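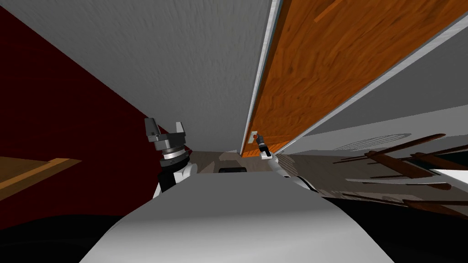
Figure 1. Simulated room view with the wood-grain panel and its white trim.

Courses > Food Process Engineering > Student Reports

Holding Time and Color Loss in Tomato Paste Concentration

3 min read

Print this page | E-mail this page

1. Background

Tomato paste is made by boiling water off strained tomato pulp until the solids reach the level the buyer wants. Long heating turns the paste brown and gives it a cooked taste. Our project compared two ways of running the small open kettle in the Claltby pilot plant: one long batch, and the same amount of pulp split into short batches.

2. Materials

The pulp came from Baveo, a local packer, in sealed pails. All pails were from one delivery in September and were kept in the cold room until use. Nothing was added to the pulp. Solids were read with a hand refractometer. Color was read on the Tejada bench meter, which was calibrated against its red tile each morning.

3. Method

The kettle jacket was held at 110 °C for every run. In the long method the kettle was filled to the upper mark and boiled until the solids target was reached. In the short method the same weight was divided into 3 equal batches, and the kettle was rinsed between them. The scraper ran at the same speed throughout. Each method was run two times. Samples were cooled in an ice bath before reading -- warm paste gives a low solids value.

4. Results

The short batches kept more of their red color in both repeats. The long batches were darker, and paste from the kettle wall was darker than paste from the middle. Total working time was longer for the short method once rinsing was counted. Some product was also lost in each rinse. We did not weigh this loss in the first repeat, so no yield comparison is given.

5. Discussion

The result agrees with the course notes: time at temperature matters more than the total amount of water removed. A vacuum kettle would lower the boiling point and might remove the need to split the batch. The Skidudberg campus has one, but it was booked for the whole term.

The main weakness is the small number of runs. The scraper blade was also worn at one end, which left a thin film on the wall -- this probably made the long batches look worse than they should. The blade should be replaced before the work is repeated, and the rinse water should be collected and weighed from the first run.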